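Caps, Tubs and Bottles: Your Questions

Last tidied up in July, when the same four emails arrived again. Before writing to us, please have a look through. Your question is probably here, possibly in your own handwriting.

What is the cap shelf?

It is a shelf at the Stuvley sorting room with two tubs on it. Plastic caps go in one tub or the other by colour. Lizeth Inga started it with a biscuit tin and a good deal of optimism, and when the tin filled up in a fortnight we moved on to proper tubs.

How do I sort them?

Blues in one, reds and oranges in the other. Turquoise is blue. Coral is red. Purple has been the subject of a long correspondence and currently counts as blue, pending the next long correspondence.

What about white, green, yellow and clear?

Take them home and put them in your ordinary recycling, if your council takes caps. We only have two tubs. People have suggested a third and we have suggested they come and find somewhere to put it.

Do I leave the cap on the bottle or take it off?

Off, please, for anything going in the tubs. If the cap has welded itself on and you've already hurt your hand, leave the bottle at the desk with its cap in place and Edith Muñoz will have a go at it. Edith has opened jars that other people had given up as ornaments.

Can I put whole bottles in?

No, although you wouldn't guess it from what we find. Bottles take up a silly amount of room: one of them lying down uses the space of a great many caps. Bottles go in the Cureck crate under the window. It is the large thing with BOTTLES written on it.

Do the caps have to be clean?

Rinsed is fine. We don't need them polished. Shampoo caps want a second rinse, as they carry on producing foam long after you'd think they had made their point. Sauce caps should be done with a brush or not brought at all.

There's grit in the bottom of one of the tubs. Is that normal?

Sadly, yes. People bring caps in from the garden, the beach and the footwell of the car, and a certain amount of the beach comes too. Tip it out at the back door (not the front, where the mat is) and give the tub a wipe. The marks that don't come off with a wipe have been there a long while and we have made our peace with them.

Which tubs do you use?

Cream plastic ones with a handle slot at each end, sold to us as the Oden. We'd asked for clear. They have rounded corners, which makes them easy to wipe, and you can lift one with one hand if it isn't full. Please don't lift one with one hand if it is full.

How many caps have you had?

The first count came to 1,581. The second, after the summer fête, was 2,924. There has been no third count because the person who did the first two has moved to Ojala Road and stopped answering.

Is there a limit on how many I can bring?

Up to 100 at a time is lovely. More than that, please ring first -- a bin bag of unsorted caps left on the step is a gift in the way that a piano is a gift.

What size can you take?

Anything from a water bottle cap up to a wide jar lid, so long as it's plastic and drops in without a struggle. Metal lids go elsewhere, as do corks. We had 12 corks last time and still don't know what anyone thought we would do with them.

Can I move a cap if somebody has put it in the wrong tub?

Please do. You don't need to ask, leave a note or find out who did it.

Can children help?

Yes, and they're better at it than most of us. Stools are under the bench. Very small children should be watched near very small caps.

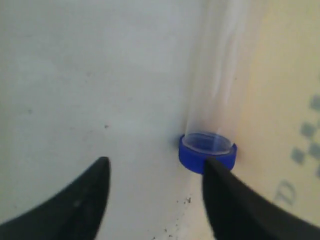
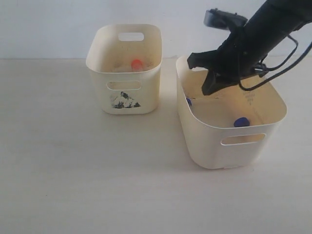
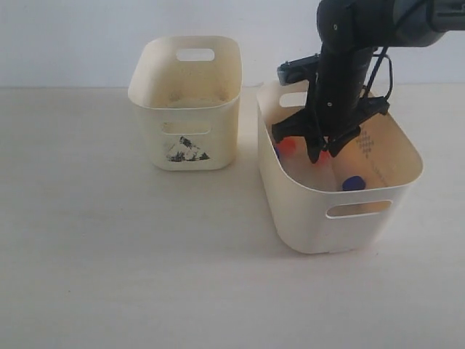 A blue cap close up, then two views of the tubs. The clear bottle in the last one belongs in the crate.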